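Give Me Back My Messy Desk

I have worked at the same kitchen-sized desk for a long time now, and last November I did what all the articles tell you to do and cleared it. I mean cleared it. The mug of dead pens went, the phone charger went, the three notebooks I write in at the same time went into a drawer. I wiped it down, sat in front of it, and wrote nothing for an entire morning.

I've been grumpy about clean desks ever since, so consider yourself warned.

The clean desk has become a kind of moral test. You see it in the background of every profile of a successful person: one laptop, one plant, maybe a single pencil lying parallel to the edge like it's been placed there by a surgeon. The message is that this person's mind is tidy too. My mind isn't tidy (ask my sister) and I don't see why the furniture has to lie for me.

My first office job was at a small insurance outfit called Milter, where the desks were brown and enormous and everybody's was a swamp. You could tell whose was whose from the doorway. One guy kept 50 or more menus in a stack under his monitor, and if you wanted lunch you went to him. A woman in claims taped every postcard she ever got to the side of her filing cabinet, and when new people started, they'd drift over and read them, and that's how they met her. It was ugly! But I knew more about my coworkers after a week there than I learned in two years at my next place, which was called Rullovley and had a rule.

The rule was that at 6 p.m. your desk had to be bare. Anything left out went into a bin by the elevators. I lost a good sweater to that bin, and half a sandwich I still think about. In the mornings you'd take whichever spot was free, unpack your bag, and do it all in reverse at the end of the day. I timed it once out of spite and it took me 3 minutes each way, and that's with me throwing things. My friend Welington Barbosa, who started there the same month I did, carried a framed picture of his dog in and out every single day until the glass cracked. Then he stopped bringing it.

What gets me is that this was sold to us as freedom. Sit anywhere! Well, sure, but I didn't want to sit anywhere. I wanted to sit next to Welington, by the window that opened, with my lotion in the place where my hand goes to find lotion.

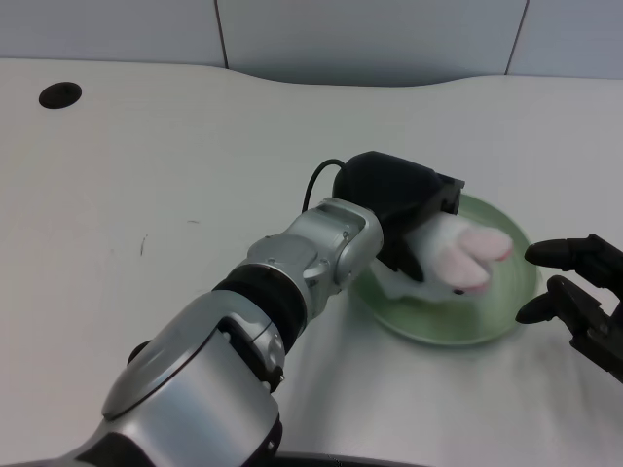 White top, gray wall, one hole for the cables.

I do understand the appeal of the big white surface. It photographs beautifully and it's easy to wipe, and if you're the person paying for the floor space I'm sure it looks like efficiency. I also understand that for some people clutter is really upsetting, and I'm not going to tell them to go live in a pile. My mother can't make a phone call if there are dishes in the sink. She's entitled to her bare counters. What I object to is her way of being comfortable getting turned into company policy for 59 people who never asked.

And white! Why is it always white? White shows every crumb and every scratch, so you spend your day feeling guilty at it. The brown desks at Milter had rings on them from coffee drunk before I was hired, and I never once felt judged by them. I think a work surface ought to be able to take a beating and look a little better for it, like a cutting board or a good pair of boots.

I can hear the productivity people clearing their throats. They'll say a clear space helps you focus on one thing. Maybe it does, if you already know what the one thing is. Most of my work is figuring that out, and I do it by bumping into stuff. I go looking for a stapler, find a note I wrote in the spring, and there's my next paragraph. I could make 1,000 neat folders on my computer and I'd never bump into a thing in any of them.

So if you run an office, I'd ask you for something pretty small. Give people a desk and let it be theirs. Let them put the dog picture on it. If a client is coming through and you're worried about how it looks, send the client past the kitchen instead, or warn us that morning and we'll shove it all in a drawer like we do when our in-laws visit.

As for mine, the pens are back. So are the notebooks, plus a fourth one I found behind the radiator while I was cleaning. I moved the charger to the left side and I'm still not sure I like it there.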